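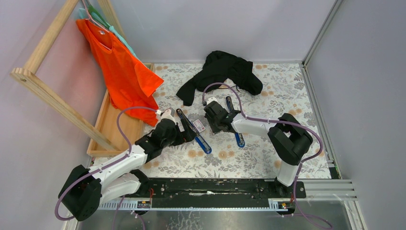
We use cookies to remember your settings. OK / Read more

Small Clothes Racks: Hanging, Sorting and Keeping Them Tidy

Updated 4/8/26

A small wooden clothes rack holds less than a closet rod and shows everything you put on it. It works best for clothes in current use: the shirts for this week, the sweater that gets worn again before it is washed, tomorrow's outfit. The tips below are for freestanding wood racks with a tray or shelf at the bottom, but most of them will do for a wall bar or a short closet rod as well.

Before you hang anything

Clear a flat surface near the rack. A bed or table is fine. Spread a clean sheet or tablecloth over it first. A printed one hides marks better than plain white, but plain makes it easier to find a dropped button or a dark sock.

Put the whole pile on one end of the surface and work toward the other end. Take one garment at a time, shake it out from the shoulders, and check the collar, cuffs and underarms. Anything stained goes straight to the wash basket. Anything with a loose button or an open seam goes in a separate pile for mending.

If a garment comes out of the pile balled up, don't hang it like that and hope for the best. Lay it flat, find the neckline and pull the sleeves out to the sides. Turn it right side out if needed. Smooth it from the center toward the hems with your palms. Black and navy knits pick up lint from everything they touch, so go over those with a lint brush while they are flat. It takes twice as long once they are on the hanger.

Putting shirts on hangers

For T-shirts and tank tops, feed the hanger up from the bottom hem. Pushing it down through the neck stretches the collar, and a stretched collar does not come back. Hold the hook in one hand, slide the body of the shirt up over the bar with the other, and bring the hook out through the neck opening.

Sleeveless tops slide off narrow plastic hangers. You can fix this a few ways:

- Wrap a rubber band around each end of the hanger.
- Use a hanger with notches in the shoulders.
- Run a thin line of craft glue along the top of each arm and let it dry overnight before use.
- Fold the top and keep it in a drawer.

Wide-neck shirts need a hanger that is wide enough to hold both shoulders. If the neckline gapes and one side drops, try the next size up. With children's clothes it is the other way around, and an adult hanger will push bumps into the sleeves.

Button the top button on dress shirts. Zip up jackets. Pull the pockets flat.

I bought a pack of 40 slim hangers from Stosetti two years ago and have broken three, all by pulling on them when the bar was too crowded. The hooks are on the small side. They fit a dowel but not a thick rail, so measure your bar before you buy any kind of slim hanger.

Spacing and order

Hang everything facing the same way with the hooks all pointing to the back. If you can't slide a hanger a finger's width to either side, there is too much on the bar. My own limit is 15 pieces on the short rack in the hall. After that things start to crease.

Long pieces should go over the clear part of the base. If a hem hangs over the side of the tray, move that piece to the middle of the bar or fold it over a trouser hanger. Hems that rub on a wood rim get a worn line after a while, and light-colored fabric can pick up stain or wax from the finish.

Sorting by color looks nice but doesn't last in our house. Sorting by type does. Shirts on the left, sweaters next, then jackets. If more than one person uses the rack, give each person a hanger color.

Heavy coats should not all go at one end. Put the heaviest piece near a post and balance it with something on the other side.

Using the tray

The bottom tray is for shoes, a folded blanket or one low basket. Pick one. When it holds a bit of everything it turns into a place for dropped clothes.

Line it with a piece of felt or shelf paper cut slightly smaller than the inside. Lift the liner out in June and again when the heating comes on, vacuum under it, and wipe the wood with a barely damp cloth. Dry it right away. Wet shoes should go on a rubber mat by the door until they have dried.

Looking after the wood

Check the joints where the top bar meets the posts a couple of times a year. Wood shrinks in dry rooms and a joint that was tight in summer may wobble in winter. If there are screws, snug them by hand with a screwdriver. A power driver can strip the hole. If the joint is glued and has opened up, clean out the old glue, work in fresh wood glue with a toothpick, clamp it and leave it overnight.

Rough spots on the bar will snag knits. Run an old nylon stocking along the bar and it will catch wherever there is a splinter. Sand that spot with 400 grit paper, going with the grain, and wipe off the dust. Rub in a little paste wax and buff it well. Hooks slide more easily afterward.

My first rack was a Kallwood, and the only repair it has needed was one new screw. The Bretari that replaced it in the bedroom came with felt pads for the feet, and those wore through on the tile. Stick-on pads from any hardware store will do the same job.

Clearing the rack

Once a month, take everything off and lay it on the bed. Put back what you wore. The rest goes to the closet or the donation bag. Wipe the bar while it is bare, and count out the spare hangers so they don't pile up at one end.

Related tips
Folding Sweaters So They Stack
Getting Wax Out of a Tablecloth
Van Loon Drying Rack: Replacing the Cord
Hand Washing Dark Cottons
What to Keep in a Mending Basket

Join 3,716 readers who get our monthly tips by email. Unsubscribe at any time.

Contact | Privacy | Back to top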